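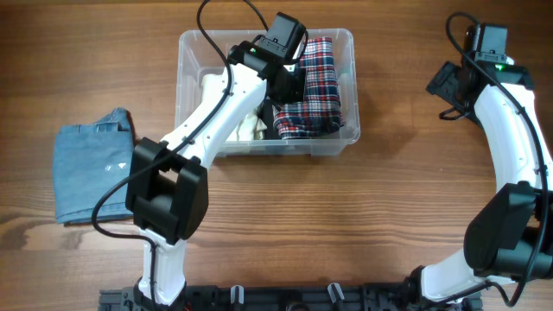
Issue 141

Search this site Enter keywords Go

CALL FOR PARTICIPANTS
Two-arm clothes handling study, Sirnodstead

The Mendum group is looking for people to operate a pair of robot arms by remote handles for a study that starts in June. No experience with robots is needed. You must be 18 or over and able to use both hands for an hour at a time with breaks.

Our first round of work produced over 2,000 recorded attempts at moving clothes into and out of a storage bin. We trained a controller, called Hinine, on those recordings. It did better when the operators had been allowed to work at their own pace than when they followed a set order of moves. All of those recordings came from a small group of staff, and we want to know if the result holds with people who have never done the job before.

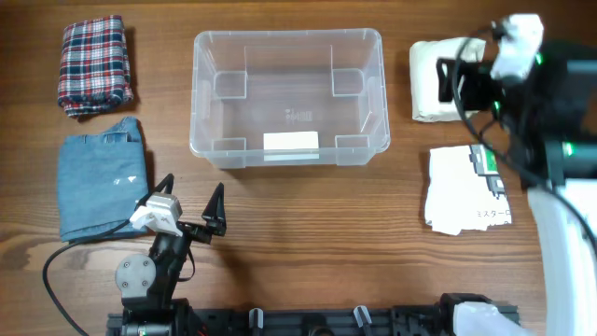

Hinine learns from the whole layout of the table, so we change the layout between attempts. Operators will be asked to start from different arrangements, some with the clothes in the bin and some with the clear bin empty of clothing and the folded jeans and plaid cloth set out to one side of it. You choose which piece to pick up first and which arm to use. We record the arm movements and the camera views from each attempt. Your face and voice are not recorded.

What is involved
- One training session and 2 recording sessions at our Sirnodstead lab
- A short written questionnaire after each session
- Payment of $106 on completion, plus parking

You can stop at any time and ask for your recordings to be removed. Left-handed people are especially encouraged to apply, as there were very few in the first round.

To apply, send a short note with your name, your usual hand and the times you are free to Sarita Maurya, study coordinator. Applications close 2023-05-31. Questions about the method or the earlier results should go to Naveen Pant. Please put "Niazi room study" in the subject line.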